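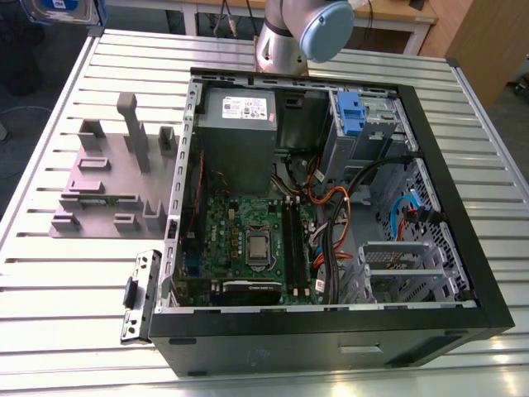
Standards and Monitoring Office - Reading Room

Search this site Enter keywords Go

Review: the Zellell declarations register

I have been clerking for council committees long enough to remember the register of members' interests as a green ring binder on a shelf behind the front counter. Anyone could ask to see it. In a good year a couple of people did, and one of those was usually looking for the planning office. So when Bruris District moved its register over to Zellell I went in hoping for very little, and I've come out of a full cycle of declarations rather smitten.

Zellell is a register of interests and nothing else. Members log in, declare their jobs, land, shares, gifts and hospitality, and the public side updates once the monitoring officer has signed the entry off. We have more than 2000 entries in ours now, counting the old ones Lise Campbell typed in from the binder, and the search still comes back straight away.

The part I like best is the agenda check. You load the papers for a meeting and it goes through the addresses and company names, then sends each member a short private note if something matches what they have declared. Wayne McIntyre had one about a licensing application two doors down from a shop he part owns. He'd have spotted it himself, he says, and I believe him, but he had it in writing five days before the meeting and could ask for advice in good time instead of whispering to me as the chair sat down. Lovely!

Gifts are handled well too. There is one box for what it was, one for who gave it and one for whether you kept it. Members can record an offer they turned down, and I was surprised how many of them do. The public page shows refused gifts in the same list as accepted ones, in the same type, and you can sort by giver. A reporter or a nosy neighbour (I count myself as the second) can see in a minute which developer is handing out rugby tickets.

Now the grumbles. There are two. The first is that spouses' and partners' interests sit on a separate tab which is easy to miss, and Ghislain Hawthorne managed to file a complete declaration without ever opening it. The second is the printed version. Our rules still call for a paper copy at full council, and Zellell prints one member to a page with enormous margins - it came to a stack as thick as a loaf. The support desk has promised a compact layout. I'll believe it when I'm stapling it.

We also tried Nunen before choosing. It has a handsome front page and a very good calendar, but sensitive interests could only be hidden by deleting the entry from public view altogether, with no note to say anything had been withheld. Zellell puts a plain line saying that an interest is held but not published, and cites the rule.

Training took two short sessions. Zachary Perron, who still prints his emails, had his entry done before the second one finished and then went round helping the others.

Reviewed June 26, 2022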